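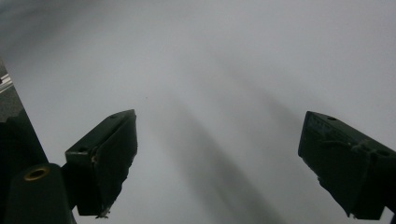

Fig. 4.1 Plain pale surface between two open gripper fingers

Chapter 4
Borrowed Uniforms: What Military Styling Sells

Annapurna Sundaram
July
9 min read

A jacket with a squadron patch on the sleeve costs more than the same jacket without one. Shops will tell you that the difference pays for history. This chapter asks what the buyer gets for the extra money, and the short reply is that it depends a good deal on who wrote the label.

Clothes with a military past are common enough. The trench coat, the duffel coat, the pea coat and the bomber jacket all have some link to service dress, and in each case there are records that let us test the link. Trouble starts when a brand moves from a general debt ("cut like a flying jacket") to a particular one ("as worn by the crews of"). The first is a remark about shape. The second is a claim about the past, and it should be checked like any other.

Take the Lorent field shirt, which we will return to in the exercises. Its swing tag says the shirt is "faithful to the original". Which original? The tag names no country, no year and no branch of service. The shirt has a soft collar, pearl-look buttons and a side seam that flares over the hip. It may be a very nice shirt. I own one and the cuffs have lasted well. But a student who wrote "faithful to the original" in an essay would be asked for a source, and I see no reason to let a swing tag off more lightly.
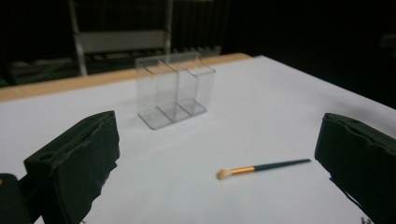
Fig. 4.2 Clear organiser with three tall compartments

Numbers need the same care. Keskinen sold a run of 2000 flight jackets as a "limited edition", each with a stitched number inside the collar. Limited compared with what? The firm's ordinary jackets were made in smaller runs than that. A stitched number proves that somebody stitched a number.

Colour is harder to judge. Makers often say that a shade has been matched to old paint or old cloth, and a few have done the work properly. Paint fades, though, and cloth fades faster, and a garment kept folded in a drawer for 30 years will be two colours at once. When Tavetti says its olive is "authentic", ask which part of the drawer it came from. Printed colour charts are no great help either, as inks shift from one printing to the next.

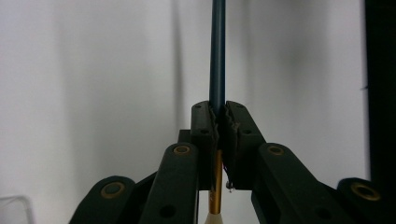 Fig. 4.3 Slender paintbrush, dark teal handle and gold metal ferrule

Some readers will object that no one buys a jacket for its footnotes. Perhaps so. Yet the footnotes are what is being charged for, and Brornska, whose catalogue we study in the next section, gives more space to the story of its badges than to the lining, the zip or the washing advice.

Before reading on, find a garment with a military claim on its label. Copy the wording out in full. Underline each part that could be shown to be false, and keep the sheet for section 4.2.

We use cookies to remember your place in the chapter. Accept | Manage settings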